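Sound and Stage Technician, Meredith Playhouse

Touring and house productions, fixed term from August
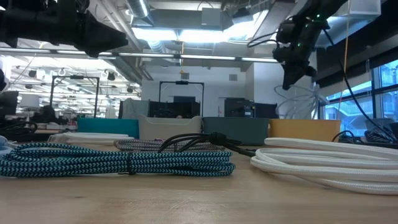 Coiled cables on a light wooden tabletop, storage bins behind.

Meredith Playhouse is recruiting one sound and stage technician for the coming season. The post covers rigging, operation and get-out for in-house productions, and technical support for visiting companies. The main house seats 902. The studio, Umau, is a flexible space used mostly for new writing.

Duties
- Install, patch and test sound equipment to the designer's plan.
- Run the show from the desk or from the deck, as scheduled.
- Fit and monitor radio microphones — up to 30 channels on musicals.
- Keep the paperwork current, including patch sheets, cue lists and fault reports.
- Assist the lighting and fly crews during changeovers.

Requirements
Applicants need at least two seasons of paid work in a producing or receiving theater, and must be able to read a ground plan. Working knowledge of networked audio is required. Experience with Astari, the playback software used in both spaces, is useful but training is given. A driver's license is needed for the autumn tour of "Brivell", a four-hander that plays in school halls and small arts centers.

Hours and pay
The schedule is irregular and includes evenings and weekends. Show calls are normally 5:30 p.m. Pay is $2,674 per month, with overtime after the contracted hours and a per diem on tour. A relocation payment of up to $2000 is available to applicants moving from out of state.

How to apply
Send a resume, the names of two references and one page on a production you worked on, stating what you were responsible for. Do not send show reels. Shortlisted applicants will be asked to complete a paid practical session in the studio — patching a small system and finding a set fault.

Ref. 902-ST

14 shares | 3 comments

Related listings
Wardrobe Assistant, Meredith Playhouse
Call for Readers: New Plays at Umau
Deputy Stage Manager, "Brivell" Tour

Contact the box office | © Meredith Playhouse | Back to top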